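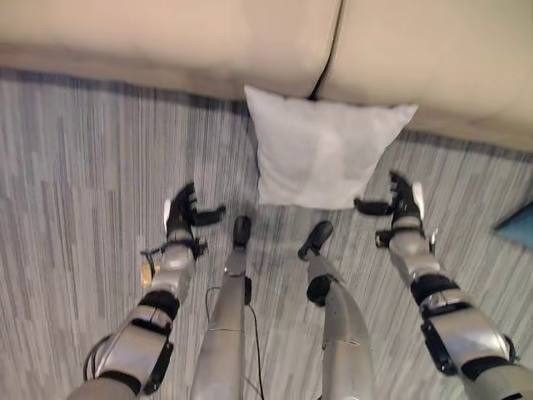 Putting indoors over the winter: carpet or mat?

Posted in February by tseixas

The Prarkedton course is shut until spring and I want to keep my stroke going. I have a straight run of carpet in the living room and can putt to a cup at the far end. Is that good enough or should I buy a mat? The Gultuta one is 40 dollars at the club shop.

halasz_a
Carpet is fine. I practiced on carpet all last winter and my two-putts went down once we were back on felt.

Judit I.
I disagree. Household carpet is much slower than felt, so you learn to hit everything too hard. I left every ball 2 feet past the hole in my first round back. Get the mat.

halasz_a
That goes away after one warm-up round. He's asking about his stroke, and the stroke is the same on any surface.

Judit I.
It isn't the same if you're taking a longer backswing to get the ball there.

ike_eze
I do 100 putts a night, half of them from three feet. I bank some off a length of two-by-four too, because holes 4 and 11 at Prarkedton are both bank shots.

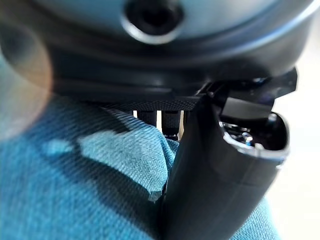 The angle comes off the wood a bit wider than off the brick on the course, so don't trust it completely. For straight putts I'd go with Judit on the mat. Mine is a Jadoon and it curls up at one end.

tseixas
Does the curl flatten out?

ike_eze
Mostly. I put books on it for a couple of nights.

halasz_a
Or keep the 40 dollars and spend it on a decent ball. A low-bounce one will do more for you on those bank holes.

tseixas
I already have two of those. I'll try the mat and post my numbers when the course opens.

Last updated: February, 9:15 pm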